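Chores Are Not One Task
By Bezawit Admasu

Each fall I get the same question from people who buy equipment for a living: can a machine clear a kitchen counter yet? They want a date. I can offer a list of conditions, which tends to disappoint them, and an opinion, which disappoints them more.

My opinion is that household chores remain out of reach as a product and are partly within reach as a component. A fixed arm can pick a known object off a known surface often enough to be useful. A chore contains that pick plus a large number of decisions that have never been written down, and most of the engineering effort of the last few years has gone into the pick.

Some background on where I stand. I spent nine years on shop-floor automation, the last four at Murard, where we built loading cells for small machine shops. A loading cell is a good place to learn what automation costs. The arm is the cheap part. The fixtures, the guarding, the part presentation and the person who comes out when a tray arrives bent are the expensive parts. One cell I worked on handled 17 part numbers. It ran well on 14 of them. The other three were nearly the same shape as the rest, with a burr on one edge, and they took up most of our service hours until the customer went back to loading them by hand.

A kitchen has no part numbers. It has a bowl that may hold soup or may hold the remains of soup, and the correct action differs. It has a fork that is in use and a fork that is finished with. My former colleague Emanuel Coman used to say that a factory is a building where somebody has already answered every question about where things go. In a home those answers are held by the people who live there, and they disagree.

The usual reply is that learned policies will absorb all this. Train on enough homes, real or simulated, and the unwritten rules come along with the data. I take that argument seriously. Simulation has changed what a small team can afford to try. A group can shift the counter, swap the objects, change the lighting and run 3,000 attempts before lunch without replacing a single plate. At Murard we would have needed a month and a second technician.

What simulation gives you, though, is a score on the task you specified. If the task is "lift the object and set it down at the target," the score tells you about lifting and setting down. Liquids are commonly left out or simplified, and contact with soft things is approximate. A bowl of stew in a simulator may be a solid shape with a picture of stew on it, and a policy that tips that bowl pays no penalty unless a programmer thought to add one. Ntombi Swanepoel, who ran evaluation at Nedelcu, kept a separate sheet for what she called collateral: everything that moved during a trial and wasn't supposed to. On one set of 1,000 trials the success figure looked fine and the collateral sheet did not. The arm reached its target and shoved a neighbor on the way in. Success was reported to management. Collateral went in an appendix.

I would reverse those two. For a homeowner, a robot that fails to pick up a spoon has wasted a minute. A robot that picks up the spoon and puts an elbow through the salad has made work. Net labor is the number that matters, and I have seen very few published figures for it. Measuring it is dull: you time the person before and after, and you include the setup, the supervision and the wiping up.

On that measure, the shop floor is ahead and will stay ahead for a while. Machine tending, palletizing and simple kitting all pay back where volume is steady. Laundry folding in a commercial plant may get there next — the items are uniform and the tables can be designed around the machine. Dish return in a cafeteria is plausible for the same reason. A home counter after dinner combines mixed objects, liquids, glass, tight spacing and a bystander, and it happens once a day, so there is little volume to spread the cost over.

Tight spacing deserves more attention than it gets. People demonstrate with one object in the middle of a bare table. Put a tall bottle, a pump dispenser and a full bowl within a hand's width of the target and the approach path becomes the hard part.
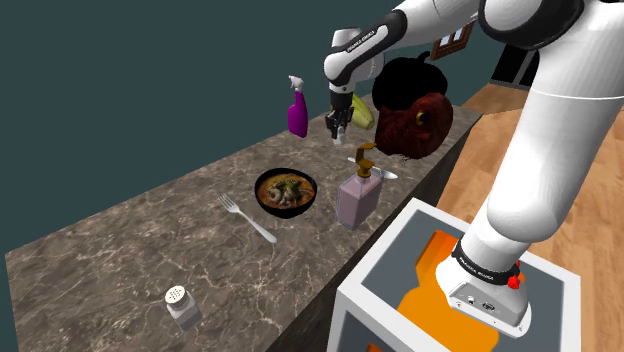
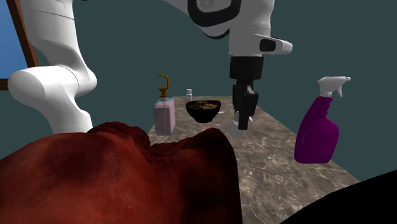
Simulated marble counter, white arm, spray bottle and pump dispenser standing near a filled black bowl.

Should a household buy a robot arm for chores now?

Wait, unless you enjoy maintaining equipment. The hardware can do a portion of the handling, but someone still has to set the surface up for it, watch it, and deal with what it knocks over, and for an ordinary kitchen that adds up to more time than doing the dishes. I would look again when a vendor is willing to publish minutes saved per day in occupied homes, with the supervision time counted.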